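Does the "Repair Score" Help Anyone Fix Anything?
Project report, Consumer Technology and Society
Submitted Mon 10 November

Background

Our group was asked to pick a claim made to the public and test whether it holds up. We picked repair scores, the ratings that some sellers now print next to the price of a kettle, a fan or a vacuum cleaner. The idea sounds fine. A high score is supposed to mean that you can open the thing, get the part and put it back together. We wanted to know what the score is worth once something breaks.

We looked at two sellers, Holtel and Villside. Holtel uses its own scoring sheet. Villside buys its scores from an outside firm, Skornberg, and says this makes them independent. We are not sure that paying somebody for a score makes it independent, but we took the scores as given and moved on.

What we did

In August we went through the online listings of both sellers and wrote down the score, the price and what was said about spare parts for 57 products. We then wrote to customer service about each one, as a normal buyer would, and asked three things: can I buy the most common spare part, what does it cost, and is there a manual that shows how to open the case.

We also ran a short survey at the Owino community center, where people bring broken things on Saturday mornings. We asked them what had broken, whether they had looked at a score before buying, and whether they would try to fix it at home.

What the scores measure

Reading the scoring sheets was the least fun part of the project and probably the most useful. Both sheets give points for things that are easy to write down. Is there a manual? Yes, points. Are spare parts "available"? Yes, points. Neither sheet asks how long the part takes to arrive. Neither asks whether the part costs more than half the price of a new product, and in our replies it sometimes did.

The part about opening the case bothered us most. Screws score well and glue scores badly, which is fair enough. But plastic clips get the same points as screws on the Skornberg sheet, as long as the clips are "reusable in principle." Anyone who has pried at a molded cover with a butter knife will have an opinion on that.

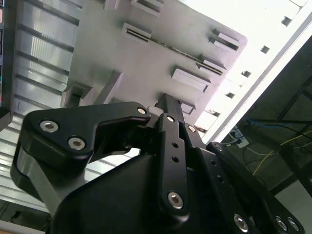

Holtel's sheet is a little stricter about clips but takes points off only if a special tool is needed. A clip that snaps the first time you open it needs no special tool at all, so it loses nothing. We asked Holtel about this and got a polite reply saying that the sheet is reviewed on a regular basis. It did not say when it was last changed.

What we heard back

Villside answered faster. Holtel gave longer answers, though a good part of the length was thanking us for our interest. Products with a high score were a bit more likely to have a manual we could download. They were no more likely to have a part in stock. Several replies told us to contact the maker, and we counted those as "not available" - we argued about that choice, and a reader who disagrees with it will find our results kinder to the sellers than we do.

The survey was small and we do not want to lean on it. People who carry a broken toaster across town on a Saturday are already interested in repair, so they are not a fair sample of shoppers. Even so, most of them had never noticed a score. One person had noticed it and thought it was a customer rating.

Problems with our own work

We only wrote to each seller once per product. A second try might have gone better. We did not buy any parts, so we cannot say whether the right one would have come in the box. Our plan was to order 5 of them and time the delivery, but the budget did not stretch that far. We also had no way to check the sellers' claims about how long parts will be kept, and those claims run years into the future.

What we think

The scores are not fake. Somebody does fill in the sheets, and the manuals mostly exist. We just doubt that a shopper can learn much from them in their present form. A line under the price saying what the most common part costs, and how many days it takes to get there, would tell us more than any score out of ten. We suggested this to both sellers. Villside said it would pass the idea on, and Holtel has not replied yet.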